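Graltum tabletop set – data card

Two-handed demonstrations recorded by remote control, with an operator driving both arms of the robot. Tasks use light plastic tableware on a white table. The release holds 1,131 episodes, 893 of them for training.

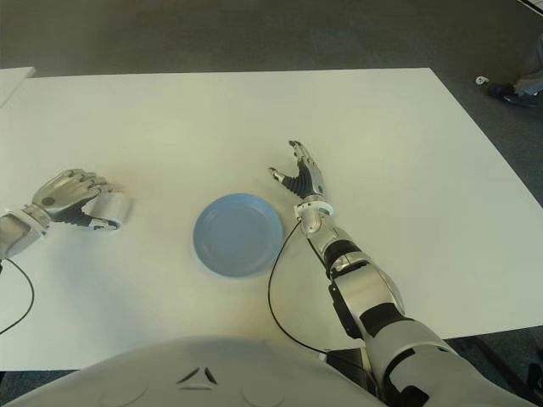

Joint positions for arms and hands are logged with the head camera stream. Episodes with a dropped plate are kept – filter on the outcome field if you want clean runs only.

Maintainer: Etenesh Tekleab
Last changed: 8 Nov 2022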